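# Loading the Tray: Two Robot Arms in a Packaging Prep Room

Report by Rokeya Navaratnam
Submitted 2025-01-29

## Background

Medmont packs gift sets of cups for hotels and tea shops. The cups go onto serving trays before they are wrapped, and for years this was done by hand at long tables. Last October the company started moving part of the job to robot arms in a trial room. My question for this project was simple: what do the people who used to fill the trays do now, and what do they think of it?

I spent seven shifts at the site. I watched the work, kept notes, and talked with the staff on breaks. My contact was Tharindu Hettiarachchi, the shift lead for tray prep. He read a draft and corrected two mistakes in the section on training.

## How the work is set up

The station is a table with a black tray on it and white paper doilies laid out around it. Cups start on the doilies. The arms pick them up one at a time and stand them on the tray. When the tray is full, it gets cleared and the cups go back out for the next run. During the trial the same cups are used again and again, so nothing from the station is sold yet.
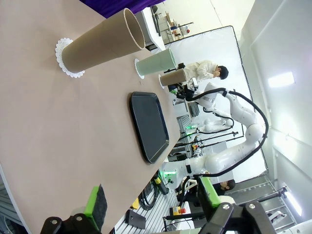 People stay close to the station for the whole shift. Someone has to put out the cups, straighten the doilies, and stop the arms when a pick goes wrong. Before the trial, one person filled trays alone and only talked to the lead at the start and end of the shift. Now the work is shared, and there is a lot more talking.

The target for the trial is 1000 completed trays. When I finished my visits the log sheet showed 575. Tharindu said the early weeks were slow and that most of the lost time was spent on restarts.

## What changed in the job

The biggest change is in what gets tired. Hand filling was hard on the shoulders and wrists. The new job is easier on the arms, but you have to keep watching. One worker told me she goes home with sore eyes now. Another said he used to think about other things while he packed and misses that.

The second change is setup. By hand, it didn't matter much where a cup started, because you just reached for it. With the arms it matters a lot. A cup needs space on both sides for the fingers, and if it is too close to its neighbor the gripper may knock the neighbor over. Workers learned this by trial and error, and later wrote their own one-page guide and taped it to the cabinet. I think that guide was the most useful document I saw there. It was clearer than the training slides.

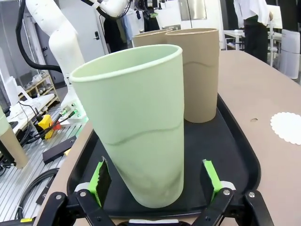 *Figure 2. Mint-green cup on the tray between the open gripper fingers, with tan cups behind it.*

Spacing also came up when I asked about skill. The company lists the new position as "station attendant" and does not ask for experience. The workers disagreed with that. They said a new person needs about two weeks before they can tell a bad pick early enough to stop it. Tharindu agreed with them and has asked for the job description to be rewritten. It had not been changed when I left.

## Pay and hours

Nobody on the tray team lost a job during the trial. Hourly pay stayed the same. The piece bonus was removed, though, because the arms set the pace. For the faster packers this was a real cut, and it was the complaint I heard most. Management offered a flat bonus for attending the station, but it was lower than what a fast packer used to earn.

Breaks got better. The station is paused for every break, so people leave together and on time.

## Resetting the table

Resetting is still done by hand, and it takes more of the shift than I expected. The attendants lay the doilies flat again and check the cups for dents.
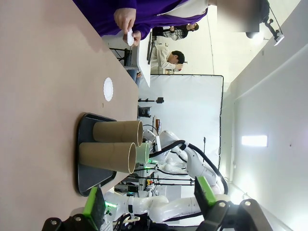
I asked if this part could be automated too. Tharindu didn't think so, at least not soon, since paper slides and folds when you touch it. Two of the attendants said they would rather keep it anyway. It gets them moving after a long stretch of watching.

## Limits of this report

I only visited day shifts and only one site. The trial is small, and people knew they were being watched, by me and by their managers. I did not see any output figures other than the log sheet. I also asked to speak with someone from the office about the bonus and did not get a meeting.

## Findings

The trial has not removed the tray work. It has turned it into setup, watching, and resetting. The staff find it less painful and more tiring to the eyes and mind. They want the bonus fixed and the job title changed, and they want their own guide used for training. I would suggest starting with the guide because it is already written.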